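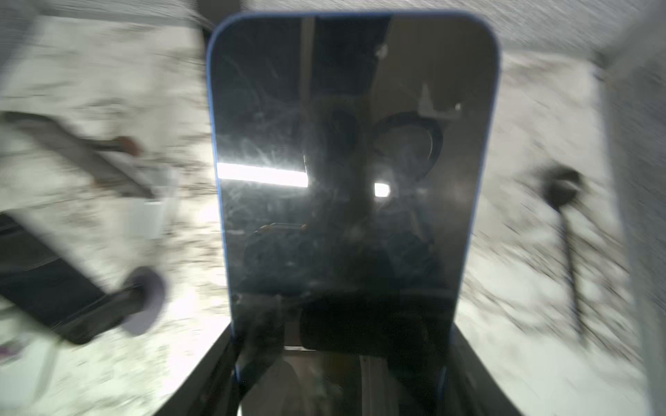 Dark panel, thin blue rim, plenty of smudges

Pomberg Import Owners Club
Minutes of the monthly meeting, September 12, 2023
Held in the upstairs room, Plostasthorpe

Meeting opened at 7:30 p.m. with 53 members present, our best turnout of the year! Minutes of the last meeting were read and approved with no changes.

1. Fall drive
The route to Aguiar is set for the second Sunday in October. Members who drove it in advance came back raving about the new pavement on the ridge section (smooth all the way up, and great fun in third gear). Gas stop at the halfway point. Cars on very low suspension should take the river road and meet the group at lunch.

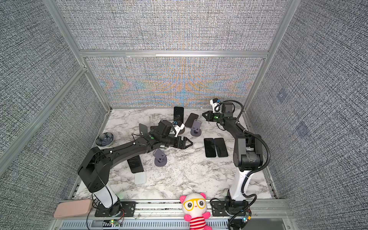 Two robot arms mounted on the front rail

2. Brake fluid night
Held over from summer and finally happening. We have 20 slots, first come, first served. Bring your own fluid and check the cap for the right grade before you leave home. The club will supply the bleeder kit and jack stands.

3. Money
Balance stands at $600 after the insurance payment. Moved and seconded to spend $300 on a second floor jack, a low-profile one this time. Carried, with applause. 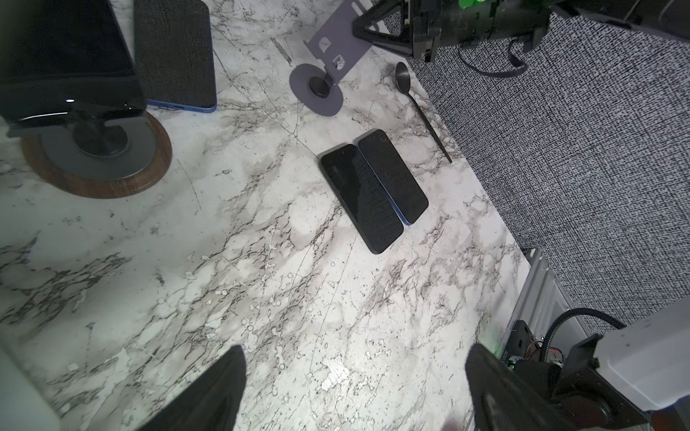 Two phones face down, edges touching

4. Project coupe
The engine is back in! Wiring harness goes in next. Still needed: a clutch cable, a driver's side window switch and anyone patient with a crimping tool.

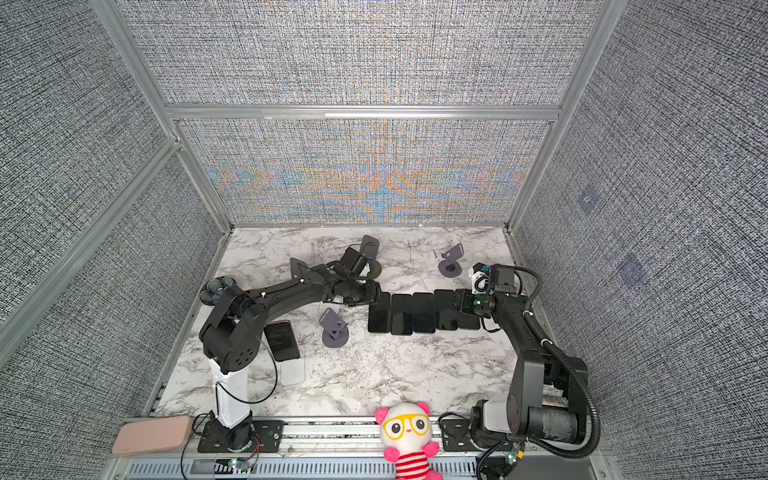

5. Display at the Pomberg show
We have a spot right by the main gate, and members were thrilled to hear it. The five show cars will go side by side across the middle of the plot, the same way the five black phones are laid out in the picture, with hoods toward the path. Please arrive by 8 a.m. with a clean engine bay.

6. Other business
Sticker orders close Friday. A member is giving away a set of winter wheels, four-lug, pickup only.

Meeting closed at 9:10 p.m., followed by a long look at engines in the parking lot.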